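Setting Up Your First Guild in Plurnell

So you've finished the tutorial islands and you want a guild of your own. Great choice! Guilds are where Plurnell really opens up on mobile, and setting one up takes only a few minutes once you have the gold. This section covers founding, ranks, the shared vault and your first raid night.

Before you start, check that your character is level 2 or higher in any crafting skill and that you're carrying 3,000 gold. Gold sitting in your personal bank doesn't count, so withdraw it first.
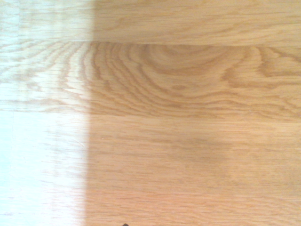

Cemdale Players' Club | Guides Team

Founding the guild

1. Travel to the harbor town of Tretis and find the Registrar. She stands inside the hall with the green banners, up the stairs and to the left.

2. Tap Found a Guild and type a name. You get up to 24 characters, and spaces count.

Caution: Names are permanent. Read yours twice before you tap Confirm, especially if autocorrect is on. (We have a guild in our own alliance called The Iron Wolfs, and they've learned to love it.)

3. Pick a crest. There are dozens of shapes and you can layer them, so have fun with this part! Unlike the name, the crest can be changed later for 600 gold.

4. Tap Pay and Register. Your new guild tag appears over your head right away. If it doesn't, log out to the title screen and back in.

Setting ranks and permissions

5. Open Social > Guild > Ranks. You start with Leader, Officer and Member. Tap the plus sign to add a fourth rank for recruits.

6. For each rank, switch on the permissions you want. Officers usually need Invite, Edit Notice and Vault Withdraw.

Note: Vault Withdraw has its own daily limit. It starts at unlimited for Officers, so set a number here before you promote anyone.

7. Write a guild notice. Put your raid time and time zone in the first line, because phones with smaller screens only show that much before the text gets cut short.

Stocking the vault

8. Walk up to any banker and choose Guild Vault. The first tab is free.

9. Drag items from your bag into the tab. Healing draughts, lamp oil and rope are the things new members always run out of, and even a small stack of each makes people feel welcome.

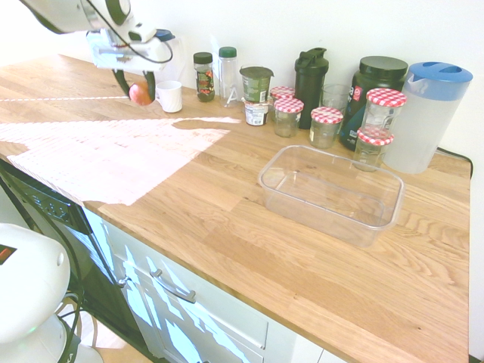 Your first raid night

10. Start with the Shahbazi Caverns. It's a fantastic first raid, with wide rooms, clear warnings before every big attack and a boss who sings at you!

11. Create the group from the Guild screen and leave Public Slots off. Only guild members can join that way, and you'll earn guild points for every room.

12. Check that everyone's gear score is at least 305. The door won't open if even one player is under.

13. Use the ready check before each boss. If someone drops out on mobile data, their spot is held while they reconnect, so wait at the door and keep the fight for when they're back.

Caution: Don't disband the group to replace a missing player. That resets the whole cavern, including chests you haven't opened yet. Use Swap Member instead.

Once the boss is down, open the chest at the back of the room and hand out the crest tokens. Then go again, because the second run is even more fun when everybody knows the song.

14 comments | 37 shares

Related guides
Choosing a Crafting Skill
Controller and Touch Layouts
Fishing Spots Around Tretis
How Alliances Work
Last updated November 21, 2025

Contact the Guides Team | © Cemdale Players' Club | Back to top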